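Shots, pills and a very small cooler

We leave for Vurnness in December, which gives me plenty of time to panic about vaccines in an orderly way. I started last night with a spreadsheet. It has 26 rows and one of them just says "ticks??"

The travel clinic in Tesach is run by a Dr. Namboodiri, who has the calm of a woman who has heard every possible question about raw shellfish. She looked at our yellow cards, looked at my son's, and asked when he'd last had a tetanus booster. I said recently. She asked what I meant by recently. I meant that I remembered the parking.

So he got the booster, I got typhoid, and my husband got a lecture on malaria tablets because he'd read on a forum that gin works just as well. The tablets start before you go and carry on after you're home, long past the point where anyone feels like being sensible. I've set 14 alarms on his phone. He has already asked which one is the snooze.

The bill was $400 for the three of us. Insurance covered the tetanus shot and sent a letter about the rest that I've read twice without finding a verb.

My son takes a medicine that has to stay cold, so we also bought a cooler. It holds one box of his medicine and possibly a grape. The airline wants a doctor's letter for it, the letter has to list the generic name, and the generic name has more syllables than Vurnness has bus stops. Pavithra Namboodiri (I've seen her signature so often now that we feel like old friends) printed us two copies and told me to keep one in a different bag. I own one bag. I'm buying a bag.

Still to do: mosquito spray, the rehydration packets that taste like a licked battery, and finding out if the clinic in Clestov has anyone on nights.

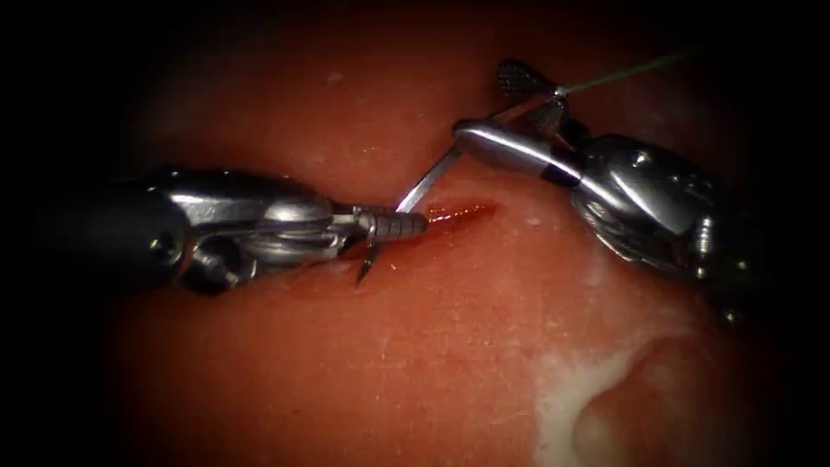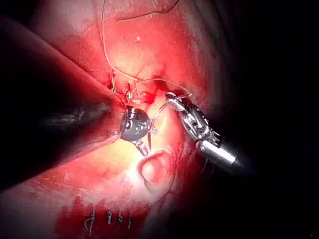
Soledad Toledo wrote in to say that I should phone the clinic in Clestov before we fly, because when she was there the night desk closed for the holidays and the sign on the door was only in the local language. She also says to photograph the yellow cards, front and back, and email them to yourself. Hers went through the wash in a pair of hiking pants, and the replacement took her 113 days and three forms.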